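Chapter 3
Fixings and Joints in Sheet and Bar

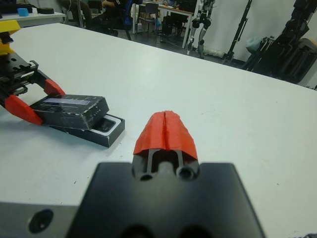 3.1 Scope of the chapter

Chapter 2 dealt with single parts under a single load. Few parts are used alone. They are screwed, bolted, riveted, glued or welded to other parts, and the strength of the whole is often set by the joint. The present chapter covers joints that can be taken apart again with hand tools. Riveted and glued joints are left to Chapter 4, and welds to Chapter 5.

The reader should already be able to work out direct stress, shear stress and bearing stress. Those who cannot should return to Section 2.6 before going further.

3.2 Terms

A fixing is any separate part used to hold two or more others together. A clearance hole is one through which the fixing passes freely. A tapped hole has a thread cut into its wall. A countersunk hole widens at its mouth into a cone, so that the head of a matching screw lies level with or just under the surface. A counterbored hole widens in a step with a flat floor, and takes a cap head.

The grip is the total thickness of material between the underside of the head and the near face of the nut. It does not include the nut. Many errors in ordering bolts come from confusing the grip with the length.

3.3 How a bolted joint carries load

When a nut is tightened the bolt stretches slightly and the plates are squeezed together. The pull in the bolt at this stage is called the preload. A side load on the joint is first resisted by friction between the plates. Only when friction is overcome do the plates slip and bear against the shank of the bolt.

Two methods of design follow from this. In the first, the joint is sized so that slip never takes place in normal use. In the second, slip is accepted and the bolt is checked in shear. The first method needs more care in tightening – a bolt left slack gives almost no friction at all – and is preferred where the load changes direction.

3.4 The Pranberg footbridge

The worked problems in this chapter draw on a survey of the handrail joints at Pranberg, made by Gayan Wickramasinghe and Gun-woo Noh. They tested 100 bolts with a torque wrench and found 39 below the stated preload. Of these, 12 could be turned by hand. The posts had been painted before assembly, and the paint under the washers had crept with time.

Section 3.5 sets out the method for finding preload from torque. Section 3.6 deals with creep in soft layers, and Section 3.7 with locking devices. Problems marked with a star need the tables in Appendix B.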